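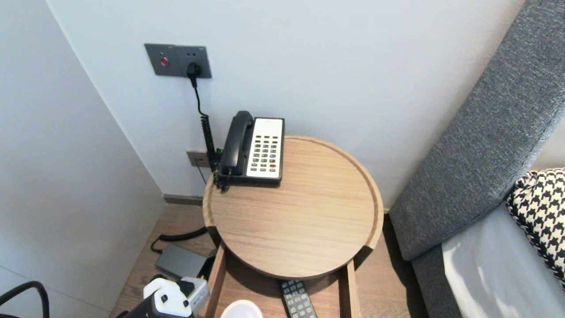

Galtow House Furnishing Grant: Progress Report to the Dravness Fund

Period covered: May to Mon 28 September

What the money was for

You gave us 2,000 to make the residents' rooms at Galtow House feel less like waiting areas. The application promised side tables, working telephones within arm's reach of a chair, and an end to the tangle of cords that had built up over the years. We have spent 1,160 so far. The rest is committed, mostly to lamps, and we will come to the lamps.

Tables

Eight rooms now have their round side table. We went with wood in a light oak finish, with a raised rim around the top, after a long and surprisingly heated discussion about square ones. The rim was the deciding feature. Pens, pills and hearing aid batteries used to roll off the old tables and under the beds, where they formed a sort of archive. Each table has an open shelf underneath, which we described in the application as "additional storage for personal items." In practice it is where the remote control lives. We had pictured books.

The supplier, Luik, delivered on the second date they gave us. One table came with a wobble and was exchanged. Assembly was supposed to take an afternoon and took most of a week, partly on account of the instructions, which consist of drawings of a very calm person with no face.

Telephones

Residents were asked in May whether they wanted cordless handsets. They did not, and several used stronger language. A corded phone cannot be left in the laundry or carried off to the garden and forgotten in a planter – both of which happened during the cordless years. We have therefore stayed with plain desk phones with a handset, a keypad and a coiled cord, set to the back of the table against the wall so there is still room in front for a cup of coffee.

The ringers are loud. We have had one complaint that they are too loud and one, from the next room, that they are not loud enough. We are treating this as a balanced result.

Cords and wall plates

Progress has been slower here. The outlets at Galtow House were put in at different times by people who do not seem to have met. Some are high on the wall, well above the furniture, and others are down near the floor. A cord from a high outlet has to come down the wall in full view before it reaches the table. Coiled cord takes up some of the slack and we are reasonably happy with that, though it will not win any design awards.

The lower wall plates are a separate matter. Several have a thin wire hanging from them, and finding out what each one is for has become a small research project. We have asked Zisero, the electrical contractor, to trace them before anything is cut or tucked away. Their quote for the survey was 69 per room, and we would like your approval to pay for it from the contingency line.

Lamps

There are no new lamps yet. The model we chose was discontinued the week after we chose it. A replacement has been found in a color the catalog calls "oat," and samples are on the way.

Next steps

Subject to your approval, Zisero will start on the wall plates next month. Lamps will follow once the samples have been seen in daylight. We will send receipts with the final report, including the one for the extra hex keys.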